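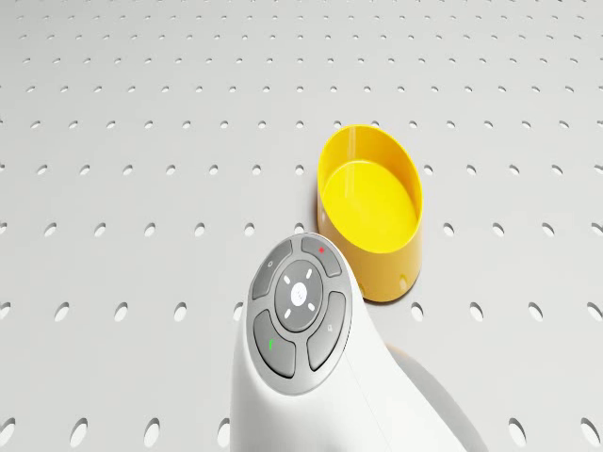 Polling station check: Abernathy Hall, Okus ward
Sep 16, 2021

1. Step-free entrance open and signed from the road. Yes. The ramp rail is loose at the bottom bracket and was reported in July.

2. Ballot boxes sealed, seal numbers logged. Yes. Both Plastport boxes checked against the sheet.

3. Ballot papers counted on delivery. Yes, 2,000. The register for this station was not in the same bag and came later from the Kutska Road office.

4. Booths screened from the queue. Partly. The end booth can be seen into from the side door. Turn it to face the wall.
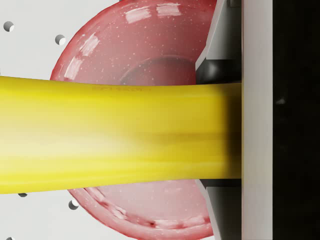
The side door must stay unlocked as a fire exit, so moving the booth is the only fix.

5. Large-print notice on display. No. Ask for a spare.

6. Party posters clear of the entrance. Yes, after 2 were taken off the railings.

7. Room capacity notice shown. Yes, 283.

Result: may open once items 4 and 5 are done. Recheck the rail before the next poll.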